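Packing for the Horeck weekend, or trying to

Quick one tonight. I have 90 minutes before I need to be asleep and the bed is not available for sleeping because everything I own is on it.

So. Horeck. If you're new, it's the dress-up weekend I go to every June with Mizanur Pramanik and whoever else we can talk into it. Two nights, one big dance on the second, a lot of standing in line for noodles in a corset. This is year 6 for me and you would think I'd have a system by now. I do not have a system. I have a list from last year with coffee on it and half the items crossed out, and I can't tell if crossed out means packed or means don't bother.

We're driving. Kwaku Boateng has the car and Kwaku has Rules. One bag each plus one "soft item". He means a pillow. I'm going to argue that a wig is a soft item.

What I'm wearing

Night one is easy, it's the green dress again, rolled up in the bottom of the bag already with the belt inside it. No iron, it's the kind of fabric that doesn't care.

Night two is the pirate. Big hair, black boots, the coat I got from the Chraibi shop when they were clearing out the upstairs. I paid 65 for the coat and then had to replace the lining, so it's the most expensive thing I own that smells like a basement. It's been hanging on the shower rail since this morning with the window open. Better. Not great. I'll give it til tomorrow.

Hair and boots are the problem though. They always are. Both awkward shapes, both hate being squashed, and they're the two things that can't be left behind because without them I'm just a person in a damp old coat.

Right now they're sharing the middle of the bed, on top of the good white quilted sheet, and yes I know, boots on the bed. My grandmother would have something to say. I wiped the soles first!!

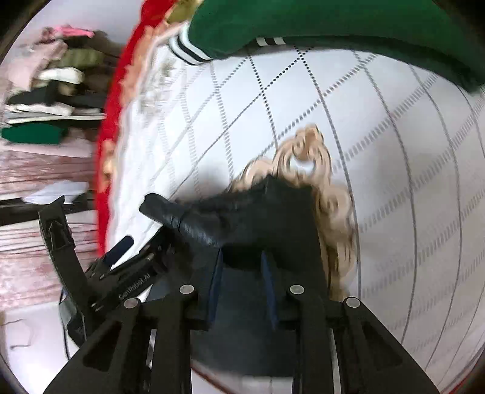 Boots

Every year I pack them too early and then everything else has to bend around them. Trying it the other way this time. Clothes first, flat, then one boot down each side of the bag, toes pointing opposite ways. Socks and tights go inside the legs. So does the phone charger, so please somebody remind me it's in there, I spent all of last year's first night borrowing one.

The leather has some creasing near the toe and I've decided to leave it alone. I had a go with polish a couple years back and used way too much, and it came off on Mizanur's pale pants in the back seat. Still hear about that. A soft cloth and nothing else. Then each one in an old pillowcase so they don't rub on the dress.

Stuffing: I was using newspaper but it leaves gray all over your hands and then on your face. Switched to a rolled T-shirt in each foot. Extra T-shirts, no extra space. Pleased with that one.

The wig

Ok so. Blonde, tight curls, an enormous amount of it. I love it and it fights me.

What I've learned the hard way: do NOT brush it. I brushed the first one I had and got a triangle. Fingers only, starting at the ends, small sections, and quit while you still like it. If a curl goes frizzy wrap it round a pencil with a tiny bit of water and go do something else for a while.

For traveling I turn it inside out, more or less, so the curls are tucked into the cap, then a hair net over the whole thing, then into a cotton bag. Not plastic. The one time I used plastic it came out with a dent right across the top and I had to wear a hat, which the pirate could get away with but the hat wasn't mine and I had to give it back by midnight.

Wunik sell a proper carrying case with a foam head in it. Lovely, huge, Kwaku would leave me at the curb. Cotton bag it is, and it rides on my lap as my soft item. Final answer. Kwaku if you're reading this it's final.

Still to find

The wig cap. I had two. Checked the bathroom drawer, the other drawer, coat pockets.
Black thread and a needle, the coat lining is already pulling at one cuff
Safety pins, the big ones
Room confirmation. We're in 667 this year, way up top, Mizanur says the elevator was slow last time so plan on being late for everything
Earplugs (Mizanur snores. sorry)
Birov face stuff, the black liner that doesn't run. Might be empty. If it's empty I'll stop at the drugstore on the way, there's one right before the highway
Snacks for the car, nothing crumbly, Rules

I also can't decide on the scarf. Red one looks better with the coat but it sheds bits of red fluff into blonde curls and then I'm picking at it all night. The blue one behaves. Probably blue. Might bring both and see what the bag says.

Ok it's late. Plan is to get the wig netted and bagged, boots in their pillowcases, and move whatever's left onto the chair so I can lie down. Bag gets closed in the morning after the coat has had its last bit of air. Kwaku's coming at 6 and he doesn't knock twice.

Will do a proper post with the costumes when I'm back, and I owe a few of you the pattern for the sash, I haven't forgoten. If anyone has a trick for getting basement smell out of wool put it in the comments, I'll be checking from the back seat.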